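Third week on the gripper code and I have finally stopped dreaming about timestamps

08/06/2021

Right, where did I leave you all? Last time I was moaning about the message logger filling up the disk, and a few of you very kindly told me to stop logging everything at full rate. I have stopped. Mostly.

What I've been doing since then is the grasp check in Clurkeveo, my little control stack (the name came from a password generator, please don't ask me how to say it). The grasp check is the bit of software that decides whether the arm has got hold of the thing it was sent for. Sounds like a one-line job, doesn't it? Close the fingers, look at how far apart they stopped, and if the gap is wider than zero you must be holding something. I wrote exactly that back in March and was terribly pleased with myself.

The trouble is that "holding something" covers a lot of ground. A corner counts. So does a bit of the other finger's bracket if your zero is off. And with thin flat bits the gap is so small that it sits right down in the noise, so the old check would say yes, no, yes, no, yes while the arm stayed perfectly still. Lovely to watch in the terminal, useless for everything else.

So the new version doesn't look at one reading at all. It keeps a short window of finger positions and motor current, and it wants both to settle before it gives an opinion. I also gave it a third answer, "don't know", and that one change has saved me more grief than all the maths. When the planner gets a "don't know" it opens up, backs off and has another look with the wrist camera before going in again. It's slower! But the arm no longer goes swanning off across the workspace convinced it is carrying something.

My favourite test piece for all this is the green one with the two rods. You grip it by the flat plate on the end, and the rods stick out a long way behind, so the planner has to know about the whole shape and can't just pretend there's a neat little cube between the fingers.

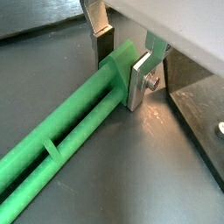 Fingers on the end plate, rods trailing off behind.

I should say something about those rods, as they were a headache of their own. The collision checker used to wrap each held part in one big box, and for a long part gripped at one end that box is mostly air. The planner would refuse perfectly sensible moves near the walls and then pick some enormous loop through the middle. Now I build the held shape out of several smaller boxes, and the planner's success rate in simulation has gone right up. I ran 3,000 random starts overnight, then changed one setting and ran 1,000 more, and then changed it back again, so don't expect a tidy graph from me this month.

The other half of the work has been the approach. With the fingers coming down low over the floor, any error in the height is suddenly a very noisy error, and I've had the speed limit turned down to a crawl below a certain height for ages. What I wanted was a limit that slides smoothly with the distance left to go. First attempt: I worked the distance out from the wrist flange and forgot to take off the length of the fingers. I found that one in simulation, thank goodness, with a cup of tea in my hand and the arm happily halfway through the virtual floor.

It's sorted now. The tool offset lives in one file, everything reads it from there, and if the file is missing the whole stack refuses to start. 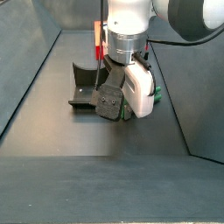 Fengying Wan wrote in after the last post to say that she'd put the tool offset in one file too, and it still bit her, as the planner read it once at startup and the controller read it again every time it was reset. Change the fingers in between and you've got two programs quietly disagreeing. Her advice was to have each of them print a checksum of what it loaded, and to compare the two before any move is allowed.

I went and checked and, yes, mine did the very same thing. Bother. The checksum went in the same evening and it's ten lines or so, including the rude error message.

Still on the list: the "don't know" answer needs a limit on how many times it can send the arm back for another look (at the moment it'll go on for ever if you let it), and I want to move the window length out of the code and into the settings. I'll put the new grasp check up with the rest of Clurkeveo once I've cleaned out the swearing in the comments.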